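Stulgate puts its soft-finger gripper kit on sale, and I get to tell you about it

PRESS RELEASE - FOR IMMEDIATE USE

Loltov, July. I'm Tuva Westerberg, I look after the workshop side of things at Stulgate, and I've been pestering everyone here for months to let me write one of these. So here we go! Our soft-finger gripper kit is now open for orders, and I couldn't be more pleased (or more tired).

If you've met us before, it was probably through our bench arms, or through Leif Moen talking very fast at a trade show. The kit comes out of a question our customers kept asking. They had an arm they liked, they had a hard two-jaw gripper that was fine with boxes and blocks, and then somebody handed them a washing basket or a bag of oranges and it all went a bit wrong. Hard jaws pinch. They crack thin plastic and they slide off anything round. We wanted fingers that give a little and then hold on.

The fingers are 3D-printed with an open lattice inside, so they bend around whatever they're pressing on. Plenty of you will know the general idea from the soft grippers that firms like Festo sell, and we're not claiming to have thought of bendy fingers first. What we've done is put together a set you can fit yourself before lunch, with long fingers for reaching down into things and hooked tips for rims and handles. I'm very fond of the hooked ones. Gunnel Strand drew them, and I think she got through 17 versions before she'd let me put a pair on an arm.

What's in the box

Two pairs of fingers, one straight and one hooked
A gripper mount with fixing screws
A braided cable and spare ties
A printed fitting guide, with proper drawings
The print files, so you can make your own spares

You'll need an arm with a powered gripper already on it, and a hex key. The kit fits all three of our bench arms, and we sell an adaptor plate for other makes - do write to us first, though, so we can check the bolt pattern with you. Swapping from one pair of fingers to the other takes me 3 minutes. It takes Leif rather longer but he likes to chat.

Rafsan Kumarasinghe ran the wear tests, which meant opening and closing a pair of fingers 1000 times, looking them over with a magnifier, and then starting again with the next pair. He asked me to say that the fingers are a wearing part and should be treated like one. Check the ribs for pale lines or small splits, and change both fingers together even if only one looks tired. I'd add: don't leave them on a sunny windowsill. I did, and I had to print new ones.

Fitting day

We've also got a fitting service for anyone who would sooner have a person do it. Lejla Bošković will come to your workshop, lab or classroom, mount the kit, set the closing force and go through some everyday objects with you. Bring the awkward ones! She loves a slippery thing with a silly handle. Baskets are a favourite of hers too, with a thick rim to work at and plenty of slots in the sides to catch a careless fingertip.

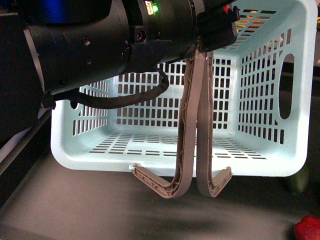 The hooked lattice fingers at the front rim of a mint-green laundry basket.

Our first batch is 19 kits, packed by hand at our Öberg Street unit, and orders will be filled in the order they reach us. Schools and colleges can ask for a kit on loan before they buy. Prices, the adaptor list and the full fitting guide are on the Stulgate website, and the guide is free to download if you'd just like a nose at how it all goes together.

Press contact: Tuva Westerberg, Stulgate, Loltov. Review kits can be borrowed on request, and I'm usually at my desk from nine in the morning. For technical questions please ask for Gunnel Strand.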